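Buying a two-armed housekeeping robot: the questions we get most

Updated whenever we get tired of answering the same email. If yours isn't covered, write to the planning desk at Hondomard and we may add it.

Who is this page for?

Small hotels, serviced apartments and care residences that are thinking about putting a humanoid to work on bedrooms and laundry. If you run a warehouse, you want our other page, the one with the forklifts.

What does the quote include?

Less than you hope. A standard Protness quote covers the robot, two arms, one pair of hands and the charger. It leaves out spare hands, on-site setup, the software plan after the first year and freight. Ask for all of these on one sheet before you show anybody a total. We have watched a budget get approved on Monday's number and die on Tuesday's.

Why do the hands get their own line in the budget?

They are the part that touches everything. Fingers have joints, joints have seams, and bedding is very good at finding seams. Grip pads wear down too, and they are the first thing we look at on a service visit. 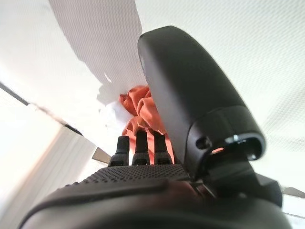 Orange cloth at the fingertips, with the dotted grip pad in front.

Plan on one spare pair of hands for each robot, ordered with the robot. The lead time on hands bought separately is 7 weeks, and a robot waiting on hands is a very expensive coat rack.

Should we get five fingers or the simple two-finger grippers?

Depends on the laundry. For flat, folded stock such as towels from a shelf, the Ilby two-finger gripper is cheaper and there is less of it to break. For clothes left on a bed in whatever shape the guest left them, we recommend the five-finger hand. Try both on your own linen before you sign. Vendor linen is always suspiciously well behaved.

How much should we set aside for consumables?

We tell clients $3,000 per robot for the first year. Most of that goes to grip pads, with the rest on cable sleeves and screws.
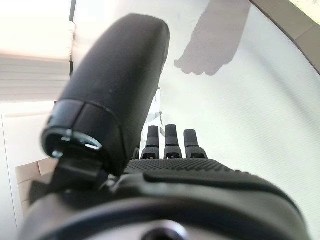

Write it down as its own line, separate from the service contract. Service contracts love to say "parts included" in large type and "excluding wear items" in the type underneath. Pads are wear items. So are fingertips, in the Dhanial contract at least, and we only found that on our second reading. If the salesperson tells you it's all covered, ask for the page number.

How much floor space does it need?

More than a person, and it won't turn sideways and suck in its stomach. Measure the gap between the bed and the wall, then the gap between the bed and anything you plan to set on the floor, like a tray for the laundry. Arms need room to swing out on both sides. Rugs are fine in our experience if they lie flat. Check the corners. 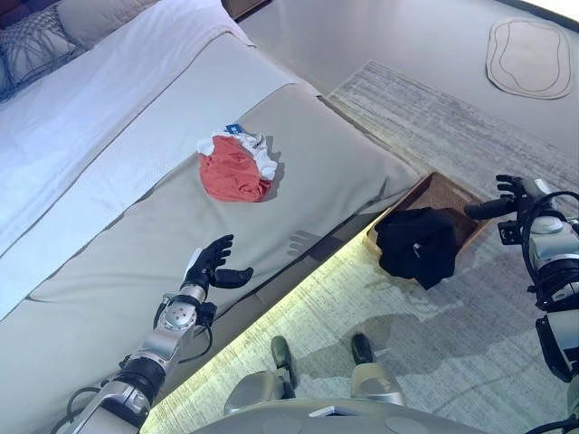 Bedroom work: red and white garment on the runner, tray on the rug.

If your smallest room doesn't pass the tape measure, leave it off the plan and keep it on the human schedule. You don't have to automate every room on the floor, whatever the brochure implies.

Do we have to change our furniture?

Probably some of it. Low, open containers are easier than tall hampers with lids. Beds with a clear side are easier than beds pushed into a corner. Budget for a few trays and a weekend of moving things around before you budget for new beds. One client replaced every nightstand in the building, and as far as we could tell the robot never noticed.

How long does setup take?

Allow 8 working days for the first robot, start to finish. That assumes your rooms are more or less alike. If each room has its own theme, first of all, congratulations, and second, double it.

Can we lease instead?

You can. Leases usually run three years and look friendly per month. Compare the full term against the purchase price plus service, and find out who pays for hands at the halfway point – this is where the friendly part tends to end.

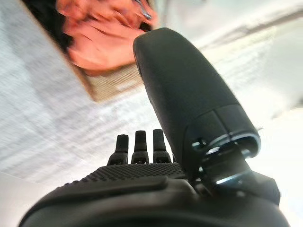
When should we order if we want the robot working by July?

Place the order by January. Delivery takes around 6 months from deposit, and a January deposit still leaves you thin on time for setup, so put the trays and room measurements on the calendar while you wait.

What happens to the housekeeping staff?

They get busier for a while. Somebody has to show the robot the rooms, move the stray chair and decide what counts as done. Put those hours in the plan as real hours with real pay. Sharing them out among people who already have a full shift is a popular way to save money, and it's why we get so many calls in the second month.

Is there a trade-in program?

Protness has one. Read the condition grades before you count on the money. "Light use" is defined very lightly.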